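Conomness双臂抓取基准

Conomness双臂抓取基准(简称Conomness基准,英文文献中多写作Conomness Bimanual Grasp Benchmark)是一套用于比较多指夹爪、机械臂控制器与相机布置方案的仿真测试规程。该规程以桌面小型日用包装为操作对象,在统一的场景、物体集和计分办法下,对不同硬件模型与控制算法的组合进行重复试验。现行版本为第三版,条文最后修订于2025年8月24日。

目录
1 名称与沿革
2 场景构成
3 受测夹爪
4 控制器
5 相机布置
6 试验流程
7 计分
8 结果
9 争议与局限
10 衍生版本
11 参见

名称与沿革

规程得名于最初承担场景建模的Conomness工作组。第一版只含单臂任务,使用平行两指夹爪,物体为规则长方体,目的在于核对不同物理引擎在接触求解上的差异。第二版引入圆柱形物体,并把指尖摩擦系数列为必须申报的参数。第三版改为双臂,夹爪由两指扩展为多指,同时取消了第二版中的传送带任务。

第一版与后两版的成绩不可直接比较。第一版的抬升判定只看物体质心高度,物体被夹爪挤压弹起时也可能达到阈值;第二版起增加了保持时间的要求,此类情况不再计为成功。

部分早期文献将本规程与Wada单臂抓放测试混称。后者使用实物设备,物体集与计分办法均不相同。

场景构成

标准场景由一张浅灰色大尺寸平桌、两台镜像安装的机械臂和一组待抓物体组成。地面为深灰色,带白色方格线,背景为无纹理的浅色。规程不允许在背景中加入贴图,以免基于视觉的方法利用远处特征进行定位。

两臂自桌面同一侧伸入工作区,基座坐标系相对桌面中线对称。左臂与右臂的运动学参数相同,关节限位按镜像取值。桌面为刚体,不计弹性,静摩擦与动摩擦系数分别给定。桌面反光强度可调,默认值会在桌面中部形成轻微亮斑,用于检查深度估计算法在高亮区域的稳定性。

物体集分为盒类与罐类。盒类包括窄盒与较高的宽盒,罐类包括高罐与矮罐。包装图案保留红、蓝、黄等高饱和色块,罐盖为金属色。物体的质量、质心位置与惯量张量随模型文件一并提供,受测方不得修改。物体以近似直线的方式排布于两夹爪之间,初始位姿由随机种子生成,平移扰动施加于桌面平面内,旋转扰动只绕竖直轴施加。

光源固定为上方强光,阴影边缘清晰。第二版曾采用漫射光,后因分割算法在漫射条件下得分普遍接近、难以区分优劣而废止。

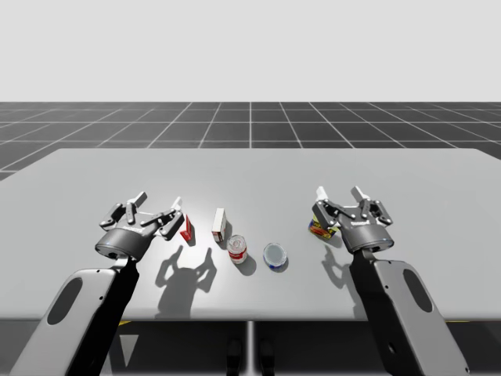

桌面高度与机械臂基座高度之差为固定值。该差值决定了手腕在低位接近时的可用姿态:差值过小,前臂连杆容易在物体上方形成遮挡;差值过大,腕部俯仰关节接近限位,指尖难以以水平方向包络矮罐。第三版选用的数值是在两种情形之间折中的结果,受测方如使用自有机械臂模型,须按桌面高度重新核算基座位置,并在报告中附上关节裕度。

受测夹爪

规程对夹爪的要求限于三项:腕部接口尺寸一致;指节数与自由度如实申报;接触几何体不得与可视几何体有明显偏差。第三项源于第二版期间的一次复核,当时有受测模型使用了大于外形的隐形碰撞体,抓取成功率虚高。

常用的三种夹爪模型如下。

Skumalix多指夹爪。腕部壳体为圆柱形,手指为多节连杆结构。各指可独立张合,指根另有侧摆自由度。指尖垫按软接触近似处理,法向刚度与切向阻尼分开设置。张开姿态下指间空隙较大,适合从侧方包络罐体,但张开后所占体积也大,在物体间距较小时容易碰到邻近物体。

Bosport欠驱动夹爪。各指由单一驱动经差动机构联动,遇到阻力后远端指节继续闭合。该模型对物体位置误差的容忍度较高,缺点是指尖力分配不可控,抓取窄盒时常出现盒体绕竖直轴转动。

Wada平行夹爪。两指平动,保留作为对照。指面平直,抓取盒类稳定,对圆柱体仅有两条接触线,抬升过程中加入侧向扰动后失效比例上升明显。

三种模型均按刚体连杆处理,不计连杆挠曲与腱绳松弛。传动间隙以死区形式写入关节模型,受测方可选择关闭,关闭后成绩须另行标注。

控制器

规程将控制器划分为关节位置控制、关节阻抗控制与任务空间阻抗控制三类。提交方须申报控制频率、力矩上限及滤波器参数。标准控制频率为1000赫兹;低于此频率的控制器仍可参加,但物理步长不作相应放宽。

关节位置控制实现简单,重复性好,主要失效形式是接触后力矩迅速上升,罐体被推离原位。对矮罐尤其如此,矮罐与桌面接触面积大而质心低,指尖接触点一旦低于质心,罐体会先滑动再停住,夹爪随之错位。

关节阻抗控制允许手指在接触后顺从物体外形。刚度过低时,手指在自重下产生下垂,规程要求启用重力补偿,补偿误差计入报告。多指夹爪在此类控制器下的参数数量较多,各参数之间存在耦合,调参记录须随成绩一同提交。

任务空间阻抗控制以指尖或腕部为控制点。双臂任务中多采用此类,便于在两腕之间设定虚拟约束。其计算量高于前两类,在接近奇异位形时须切换求逆方法,切换瞬间的力矩跳变不得超过申报上限。

双臂协调方面,规程定义了独立、主从与对称三种模式。独立模式下两臂各自规划,仅由碰撞检测模块限制间距;主从模式下从臂跟随主臂的相对位姿;对称模式下两臂共用一组轨迹参数,由镜像变换展开。对称模式用于考察控制器本身的左右一致性,不要求完成抬升。

相机布置

标准布置包括一个固定俯视相机、一个位于两臂基座之间上方的前视相机,以及两个腕部相机。受测方可只使用其中一部分,但不得增设。

前视相机可同时覆盖两侧夹爪与整排物体,缺点是手臂连杆会占据画面下方两角,手指张开时对紧邻物体形成遮挡。俯视相机对罐盖的定位精度高,对罐体高度不敏感,高罐与矮罐在该视角下主要依靠盖径和阴影区分。腕部相机在接近阶段分辨率最高,闭合阶段视野被手指占据,多数方法在该阶段转为只使用关节与接触信息。

阴影是第三版中较常见的误检来源。张开的手指在桌面上投下轮廓分明的影子,基于颜色阈值的分割器可能将其与深色包装混淆。规程为此设置了阴影开关,开与关两种条件的成绩分列,总分以开启条件为准。

试验流程

每轮试验按下列次序进行。

一、载入场景与随机种子,放置物体,静置至速度低于阈值。
二、两臂移动至预备位,手指张开,手腕停于桌面上方。
三、下达目标物体编号,受测方法输出抓取位姿。
四、接近、闭合、抬升。
五、抬升后保持,并施加侧向扰动。
六、放回或转移至另一臂,视任务类别而定。
七、记录日志,重置。

未被指定的物体应保持原位。非目标物体的位移超过容许值时,该轮记为干扰;非目标物体翻倒时,该轮直接记为失败,不论目标物体是否抬升。

预备位在第二版中由受测方自定,第三版改为统一给定。原因在于部分提交将预备位设在目标物体正上方,使接近阶段实际缩短,耗时一项失去可比性。

计分

总分由抬升、保持、干扰和耗时四个分项加权得到。抬升与保持按轮次统计,干扰为扣分项,耗时只在成功轮次内计算中位数。双臂转移任务另设交接分项,考察两侧夹爪同时接触物体期间的内力峰值。

失效须归入下列类别之一:未接触、滑脱、推移、翻倒、臂间碰撞、超时、求解发散。求解发散指物理引擎在接触处出现非物理的速度,此类轮次须以缩小后的步长重跑一次,重跑仍发散的按失败计。

结果

第三版首轮对比于二月完成,有效试验共2369轮,其中罐类目标1843轮,其余为盒类目标。经日志复核,343轮被归为失败。罐类轮次占比偏高,系任务编号按物体形状与放置朝向展开所致,各夹爪之间的分配比例一致。

按夹爪比较,Skumalix模型在高罐任务中的保持分项领先,在窄盒任务中与Wada平行夹爪接近,干扰扣分则为三者中最多。Bosport模型的耗时最短,转移任务中的内力峰值偏高。Wada模型在宽盒任务中失效最少,矮罐任务中滑脱较多。

按控制器比较,任务空间阻抗控制在转移任务中占优,在单侧抬升任务中与关节阻抗控制差别不大。关节位置控制的推移类失效集中于矮罐。

按相机比较,去除俯视相机后各方法的接近误差增大,去除一侧腕部相机后影响主要出现在该侧的窄盒任务。仅用前视相机的提交中,紧邻张开手指的物体漏检较多。

争议与局限

对本规程的批评集中于软接触近似。指尖垫在仿真中以点接触加扭转摩擦表示,与实物垫片的面接触存在差异,旋转类滑脱可能被低估。规程附录给出了面接触的替代模型,因计算时间较长,未列为必选。

物体集规模偏小,且全部为刚性包装,不含软袋、瓶类与透明容器。场景内物体呈单排放置,未涉及堆叠与紧密排列,所得结论不宜推广至货架或箱内拣选。

另有意见认为,固定光照有利于在该条件下训练的视觉方法。第三版未作调整,仅要求提交方申报训练数据是否包含标准光照。

衍生版本

单侧简化版保留右臂与罐类物体,用于控制器参数的快速筛查,成绩不计入总表。实物对照版由Wada测试平台移植,桌面尺寸与标准场景不同,物体间距按比例缩放。延迟版在相机与控制器之间插入固定时延,用于比较预测补偿方法,其余条文与第三版一致。

参见

多指夹爪
欠驱动机构
阻抗控制
手眼标定
双臂协调操作
接触动力学仿真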